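# codine-garments / equipment + spend plan
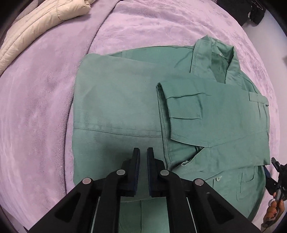 Working notes for what we buy, what we fix, what waits. Lives in the repo so people stop asking me in the hallway. Edit it if it's wrong, put your initials next to the change.

Last full pass: 2025-07-12. Anything under "Open" may be older than that.

Owner: Roxana Pîrvu. Orders go through Aurelia Mocanu. Bench and parts shelf: Grigore Stoica.

## What the money is for

Folding and flattening outerwear, two hand-held grippers per operator. Jackets, overshirts, quilted stuff. T-shirts and towels are done, no more spend there, the old tips are fine for those.

Dataset side is described in `DATA.md`. Short version: 103 garments on the list, each one folded by more than one person, on more than one surface. Equipment plan below is sized for that list and nothing bigger. If the list grows the plan is void, come talk to me first.

## Status

| Item | State | Who |
|---|---|---|
| Hand-held grippers, second pair | ordered from Brinel | Aurelia |
| Foam finger pads | in stock, low | Grigore |
| Linkage fasteners | in stock | Grigore |
| Guide rails, spare | quote asked | Grigore |
| Lens covers | not ordered | - |
| Blankets / surface covers | bought | Roxana |
| Storage drives | waiting on Imberg | Lefteris |
| Robot arms | NOT this year | see below |

## Grippers

We own one pair. Second pair is on order. That gets us two stations and I don't want three, we don't have the floor.

Brinel vs Ellery: went with Brinel. Ellery was cheaper per unit but the fingers come as one piece with the jaw, so a chipped finger means a new jaw. Brinel sells fingers alone. Over a year that eats the price gap, Bautista did the sheet, it's in `budget/compare.csv`. Dont re-open this unless Ellery changes the part.

Delivery: 7 weeks quoted. Plan on longer. Last time the box sat in customs and we lost most of February.

When they land:

- check both jaws close flush before signing anything
- check rails for play, send back if there's any
- label left / right on the body, not on the handle (tape on handles peels)
- log the serials in `budget/assets.csv` same day

## Pads

This is the real running cost. Foam goes shiny, then it slips on twill, then the operator squeezes harder and the linkage gets the load. Heavy cotton is the worst for it. Fleece is easy on pads but sheds into them, brush them out at the end of the day.

Rule for now: swap both pads on a gripper together, never one. Different wear on the two sides makes the grip pull crooked and you see it in the folds.

Silicone pads: tried, no. Too grabby on quilted shells, they drag the outer layer and leave the fill behind. Lefteris wants to try a thinner sheet. Fine, but out of the test budget, not out of pads.

Order sheets and cut them ourselves. Precut is a ripoff. Template is in `cad/pad_v2.dxf`, use the v2, v1 is too wide at the tip.

## Surfaces

Plush blankets are bought, washed once, ok to use. They move under the garment more than a table does and thats on purpose, people fold on beds. Keep them. Don't iron them, don't pin them down.

Still want:

- a plain cotton sheet, any color that isn't green
- a stiff mat for the flat-table runs
- a laundry bag for the blankets, they're collecting lint in the corner

No printed fabrics yet. Later maybe.

## Garments

Small line but it adds up. Secondhand where we can. Priority is the awkward features:

- patch pockets with flaps (jaw goes under the flap instead of the edge, every new operator does this)
- stand-up collars
- loose strap tabs
- buttoned fronts, small buttons
- quilted shells that spring back

Zips we have plenty of. Please stop buying hoodies.

Keep receipts. Aurelia can't book anything without one and she's right to be annoyed about the last batch. Secondhand sellers without a receipt: write the amount and date on paper, sign it, take a photo, put it in the folder.

## Storage

Imberg quote came back with a support contract stuck on it that we didn't ask for. Lefteris is getting it redone without. Until then we are on the old drives and they fill up fast, clear failed takes every evening. Clear means move to `trash/`, wait for Lefteris, then delete. Not straight delete. We lost a good morning that way.

One copy in the room, one copy in the other building. Budget covers both. Cloud is not in the plan.

## Arms

People keep asking so. No arms bought this year. Reasons:

- the arm isn't the cost, the install is. Mounts, floor plate, safety fence, the inspection
- we don't have the power in that room, landlord has to sign off
- the hand-held data is what we're short of, arms don't fix that

What we did set aside is a rental line for a short eval, 2 weeks, after the dataset freeze. Bautista has a contact at Ellery for it. Finger geometry has to match the hand-held units or the eval tells us nothing, so an adapter plate is in the plan too. Grigore says he can machine it. If he can't, add a line.

If the eval goes ok, arms go in next year's ask with real numbers. Not before.

## How to ask for something

1. Look at the parts shelf first. Really.
2. Open an issue, tag `spend`, put a link and a price with shipping.
3. Say what stops if we don't buy it.
4. Wait for Aurelia. Do not use your own card and then ask.

Under the small-purchase limit Grigore can just say yes.

## Open

- [ ] guide rail quote, chase Brinel again
- [ ] lens covers, who makes these in our size?? the generic ones dont clip on
- [ ] replacement handles, two people said the grip is too thick for smaller hands. Ask about a slim version before the second pair ships
- [ ] Imberg quote without the support line
- [ ] mat for flat-table runs
- [ ] landlord email re power (Roxana)
- [x] blankets
- [x] pad template v2
- [x] cancel the duplicate fastener order

## Known gaps in this plan

Operator hours aren't in here, they're on the staff sheet. Shipping is a guess for anything outside the region. Pad use is from one season of mostly light garments, so the jacket runs will likely burn more than the sheet says, I padded the line (sorry) but no real numbers behind it yet. Grigore is writing the date on each swap now, will redo the line when there's enough to go on.

Questions: issues, not email. I'm out Thursdays.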